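How to Sort a Mixed Toy Basket

Tip everything into one wide, shallow basket first. Spiky balls, plush, cloths and stray wrappers can all go in together at this stage.
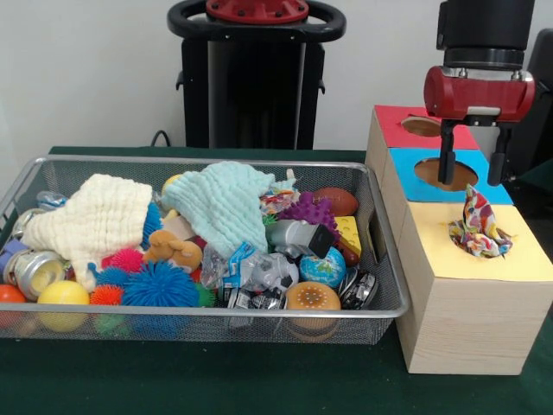
Pull the cloths out before anything else and shake them over the table. Small balls get caught in the folds. Throw away wrappers and set cans aside.

Next, stack your boxes with the round openings facing you. Use one box for balls, one for plush and one for rubber toys. Put the heaviest box on the bottom.

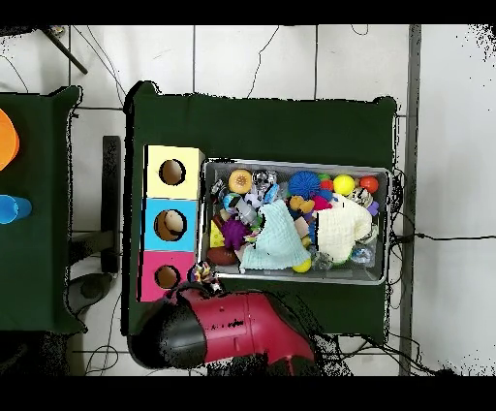 Photo: Vollside / Howlader

Anything too big for the openings stays in the basket. Fold the cloths and lay them on top. Allow 20 minutes for a full basket.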